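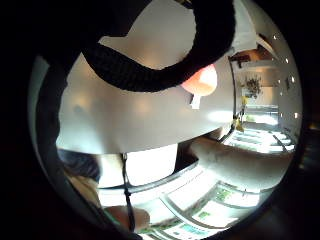 Item 1. Straps, cords and anything that hangs

Checked: black braided strap, thin black cord, small tab.
Result: pass, with comments.

I always begin with the hanging things when I go round the Miltcombe workroom, because they are so easily forgotten once everyone has settled in for the day. The braided strap is a good thick one with a rough weave, and I do like a rough weave, as it gives your fingers something to hold on to. Please run it through your hand from one end to the other (slowly, with the light on!) and feel for thin places or pulled threads. The thin black cord has a small knot or fastener partway down, so give that a gentle tug as well. If it slips, tie a label on it and put it on the repairs shelf.

There is a little white tab hanging under the small orange piece, too. Leave it where it is, please, even if it looks untidy to you.

Item 2. White surfaces

Checked: wiped with a damp cloth, then a dry one.
Result: pass, one mark to look at again.

The big smooth white surface shows everything, bless it, and there is a faint darker smudge towards the left. I would like someone to try warm soapy water before we reach for the Clerusance spray, which is lovely stuff but rather strong for a small room. If the smudge is still there at the next check, write it in the book and I shall come and have a proper look myself.

Item 3. Hands, sleeves and cuffs

Result: reminder given.

Long sleeves are perfectly fine when you are sitting and sorting, but do push them up, or button them snugly, before you reach in near a cord or a strap. I know I say this every time. I once caught a good cardigan on a hook at our old place in Stultden and spent the whole afternoon mending it, and I was lucky it was only wool.

Item 4. Shelves and walkways

Checked: main walkway, 95 cm at its narrowest.
Result: pass.

Plenty of room for two people to pass, so long as the Oltmanns boxes stay against the wall. No box over 40 cm tall on the top shelf, please. I found two up there and have moved them down.

Item 5. First aid and exit

Result: action needed.

Plasters are running low again and the small scissors have wandered off. The door opens freely and the sign above it is clean.

Checked by Costel Dumitrescu, May 28, 2025
To follow up: smudge (item 2), plasters and scissors (item 5).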